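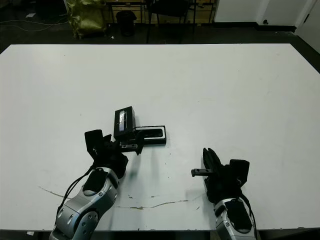 Abbildung 5: Kleine schwarze Schachtel, geöffnet, auf weißer Tischplatte.

4.2 Öffnen als Teil des Auspackens

Besonders reizvoll ist für uns der Moment, in dem eine Verpackung ihr Inneres freigibt! Kleine Schachteln mit Deckel und flachem Boden fassen wir in der Sammlung Dovham zu einer eigenen Gruppe zusammen — sie umfasst 80 Stücke und ist damit die vielfältigste überhaupt. Wie viel Gestaltung in einem so schlichten Gegenstand steckt, hat uns immer wieder begeistert: Die Vertiefung im Boden gibt dem Inhalt seinen Platz, ein schmaler glänzender Streifen genügt als Schmuck. In der Befragung vom April nannten 12 Teilnehmende das Abheben des Deckels den schönsten Teil des Auspackens. Auf die Reihenfolge der Handgriffe gehen wir in Abschnitt 4.3 ein.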